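Open-top carton
From the Findalari household encyclopedia, packing and storage section

An open-top carton is a corrugated cardboard box with no flaps. Some are made that way at the factory, but most of the ones I've met started life as regular shipping boxes and lost their tops later (I've torn off plenty myself, and I'm not neat about it!). People also call them topless boxes or bin boxes, and at the Plattner market, where I used to pack on Saturdays' leftovers, we just said "opens."

Construction

Corrugated board is a wavy layer of paper glued between flat ones. You don't think much about that until you rip it, and then the layers come apart and you get a fuzzy, ragged rim with little tufts standing up. A knife gives you a much cleaner edge. I like the torn kind fine for sorting, though I wouldn't run my thumb along it in a hurry. 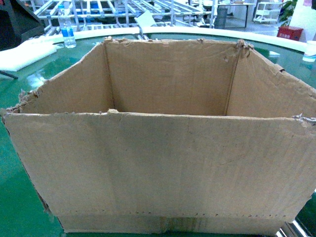 Losing the flaps does cost you some stiffness. The flaps help hold the four walls square, so once they're gone the long sides can bow out when you fill the box with anything heavy. My fix is a strip of paper tape folded over the rim, which also keeps the fluff down. Two layers is plenty.

Some boxes have a line of small perforations across a wall, too. On shelf-ready boxes, a line like that is there to tear along, and I've had good luck with it if I go slowly and keep my other hand flat on the panel.

Uses

Mostly sorting, and I could go on about this forever. An open box on a table is the fastest thing in the world to drop stuff into: socks, mail, cables, onions. When I helped clear the Grukuslow reading room one March, we went through 1,170 paperbacks and 154 maps using opens, and only taped up proper lidded boxes at the very end. They're good for carrying things a short way, but they don't stack well when they're full, and dust gets in.

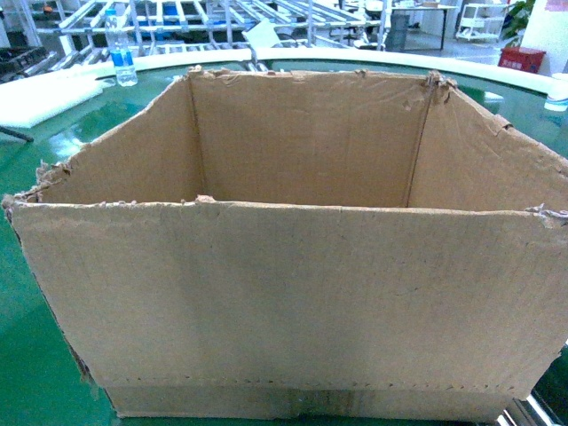
Reuse and recycling

Plain brown board with no coating can usually go in with paper recycling, torn edges and all. Pull off plastic tape first, flatten the box along its fold lines, and keep it out of the rain. Greasy pieces go elsewhere, so check your local rules. I hang on to mine until the bottom starts to sag, and then they get flattened under the tomatoes as mulch.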